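Matcombe cell, setup and upkeep (October)

Cell was dropping grips when we took over. Cable loop by the wrist kept snagging, so we re-routed it and left more slack. Bin also crept sideways, fixed with a clamp on each end. Re-taught the pick height after that. Ran 100 picks before and 100 after, same speed both times. Fingers get wiped every 200 picks, log sheet is in the Stostness foler.

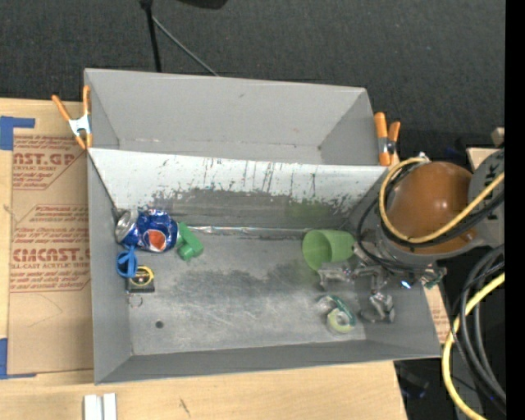 Fig. 2. Gripper in front half of bin, clamps on.

Still to do: touch up the divider coating, check finger screws agian.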